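Cistham Community Boards > Home & Household > Bathrooms and storage

Thread: Decanting shampoo etc – worth it or a faff?

saltmarsh_jen
Oct 17, 2025
Right, quick one as I'm on my lunch. Finally clearing the bathroom shelf in the Bandden Road flat. Pump bottles, squeezy tubes, half of them nearly empty. Husband wants everything decanted into matching pumps so it looks like a hotel. I say leave it in what it came in. Who's right. Also what do you do with tubes when there's only a dribble left, I hate chucking them.

pegbag
You are. Next question.

Dunmore_tiles
Disagree. Did ours in August, all plain white pumps, looks miles better and you stop noticing the clutter. Label the bottoms though. I washed my hair with body lotion. Twice.

pegbag
so that's a point for not doing it then

Dunmore_tiles
It's a point for labels.

kettle_on_again
Tubes: stand them on the cap overnight, then cut the end off with scissors and scrape. You get 4 more goes out of a hand cream easily. Bulldog clip over the cut end so it dosen't dry out.

saltmarsh_jen
Ooh clip is good. I've been rolling mine up like toothpaste and they just unroll again.

Have got everything out of the bathroom and onto the table now, doing it a bit at a time. Rule so far – if I can't remember buying it, it goes. Tubes are easy enough, it's the pumps I'm stuck on. They never get the last inch out.

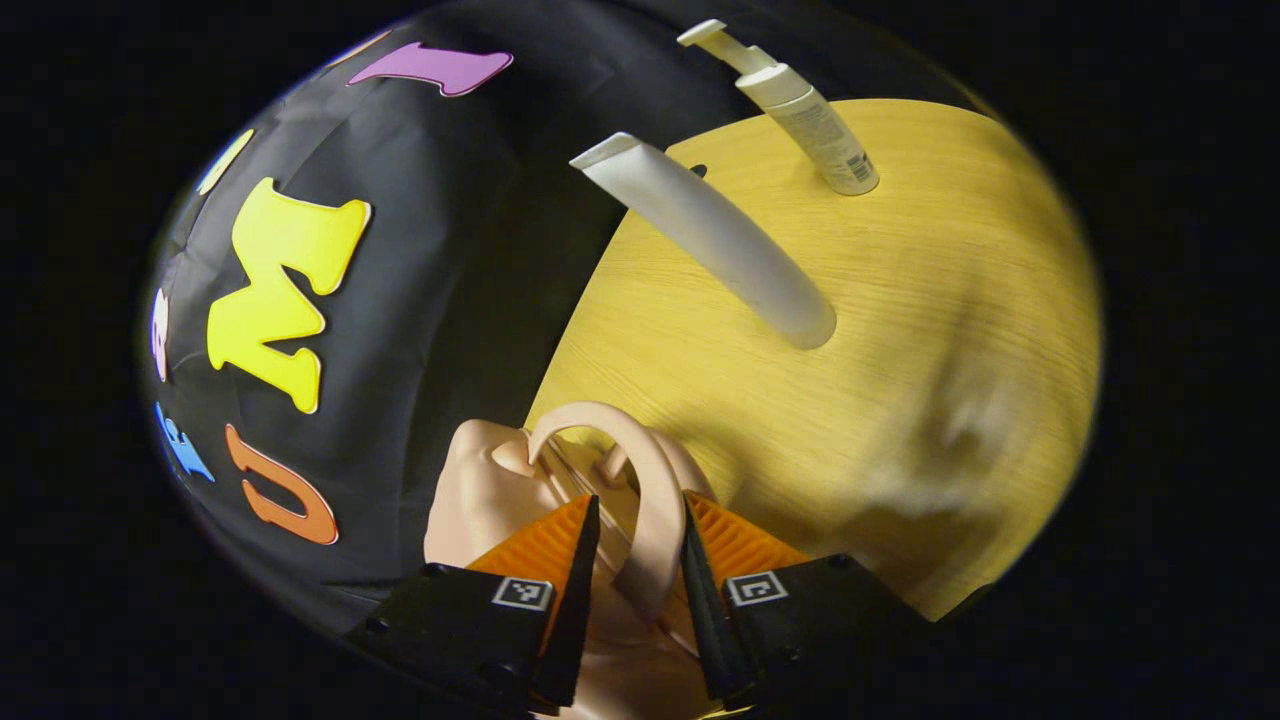 And the other thing is shelf space. Ours is a narrow one over the basin, pumps are too tall for the bottom bit so they all end up along the bath and then someone knocks them in. Tubes at least lie down. Was looking at the Joston rack, the two tier one, anyone got it?

mrs_overflow
Had the Joston. Went rusty at the screws inside a year. Now got the Nieto one which hangs off the shower rail, bit ugly but holds up. £20 when I got mine, may have gone up.

norfolkdrizzle
Mines the Joston and it's fine?? Had it ages. Do you dry it off after?

mrs_overflow
Do I dry off my shower rack. No.

norfolkdrizzle
Well there you go.

kettle_on_again
For the last inch in a pump – splash of warm water in, shake, use it up in the next day or so. Don't leave it sitting for weeks watered down, goes funny. Only for shampoo and hand soap, wouldn't do it with lotion, you get a sort of curdled mess.

pegbag
or take the pump off and tip it upside down in a mug. Been doing that since forever. Have to warn visitors not to use the mug

Dunmore_tiles
This is exactly why you decant. Wide neck bottles, pour the old one in, let it drain while you have your tea, done. No inch left over.

saltmarsh_jen
But then there's an inch left in YOUR bottle

Dunmore_tiles
You top it up.

kettle_on_again
Please don't just top up forever, wash them out in between. Hot water, bit of washing up liquid, pump it through till it runs clear, then let it dry properly before you refill. My sister never did hers and the inside of the tube went pink.

norfolkdrizzle
Pink?!

kettle_on_again
Pink. Slimy pink.

mrs_overflow
Off to look at mine. Back in a sec

mrs_overflow
Not pink. Bit grey. Soaking it.

tidewrack633
Coming at this from the other side, we went to bars for nearly everything. Soap, shampoo, the lot. No pumps, no tubes, one dish. Takes a fortnight for your hair to settle down. Only thing we keep in a tube is sun cream.

pegbag
bars go to mush in our dish and then there's hair in it. no thank you

tidewrack633
Get a dish with slats. Or tip the water out now and then.

saltmarsh_jen
Don't think he'd go for bars, he wants his hotel. OK where I've got to – one big pump for hand soap by the basin, decanted, he can have that. Rest stays in its own packaging. Tubes in an old jug, cap down. Anything I can't identify goes in the bin tonight. Going to try the Nieto thing if it fits over our rail, which is the fat sort. Anyone know what it fits up to?

mrs_overflow
Mine's on a fat one, was a tight push but went on. Hook bit is bendy. Take it out of the box and try before you bin the packaging.

saltmarsh_jen
Ta. Will measure when I'm home. He has already ordered labels.

Dunmore_tiles
Good man.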